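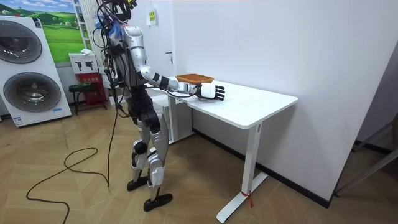 How Do You Teach a Robot to Clear a Table?

Think about the last time you picked up a cup. Did you plan it? Did you say to yourself, "Elbow out, wrist down, now close four fingers and a thumb"? Of course not! Your brain did all that work in a flash. A robot has no years of practice at snack time to fall back on, so somebody has to help it learn.

The humanoid robot standing at the white table has its palm down and its fingers a little open, close to an orange-brown tray. Moving a hand to a spot like that sounds easy. For a robot it is a big puzzle, and the Plerton project has been trying a fun way to solve it.

Learning by copying

The method is called imitation learning. Imitation means copying, the way you might learn a dance by following a friend. First, a person guides the robot through a job from start to finish. The robot's computer saves two things the whole time: what its cameras saw and how each joint moved. One full try is called a demonstration, or "demo" for short.

Then the person does it again. And again! The Plerton team saved 1547 demos of one job, which was picking up a small thing and putting it on a tray. In some demos the tray was near the robot. In others it was far away, or turned sideways, or right by the edge of the table.

Why so many?

Imagine you learned to catch a ball, but every single throw came from the same place. You would be great at that one throw – and pretty lost when somebody threw from the other side of the yard. Robots have the same trouble. Changing things a little each time helps the robot find the pattern that stays the same: look for the tray, move toward it, slow down, let go.

The program that finds the pattern is named Sukemari. It looks at all the demos and makes guesses about what the joints should do next. When a guess is wrong, it changes itself a tiny bit and guesses again.

What did they find out?

The team trained Sukemari twice. The first time it got only 414 of the demos, and it often missed when the tray was in a new spot. The second time it got all 1547, and it missed much less. The surprise came from a third test. They picked just 1100 demos, but chose the ones that were most different from each other. The robot did almost as well as it did with the full set!

So variety matters a lot. Practicing the same thing over and over helps some, and mixing it up helps more.

Try it at home

Put a plate on a table and close your eyes. Ask a friend to move the plate, then tell you where to reach using only words like "left," "forward," and "down." Try it 9 times with the plate in a new place each time, then trade jobs. Which words worked best?

Words to know

Humanoid: shaped something like a person.
Joint: a place where two parts meet and bend, like your elbow.
Demo: one full try that the robot can learn from.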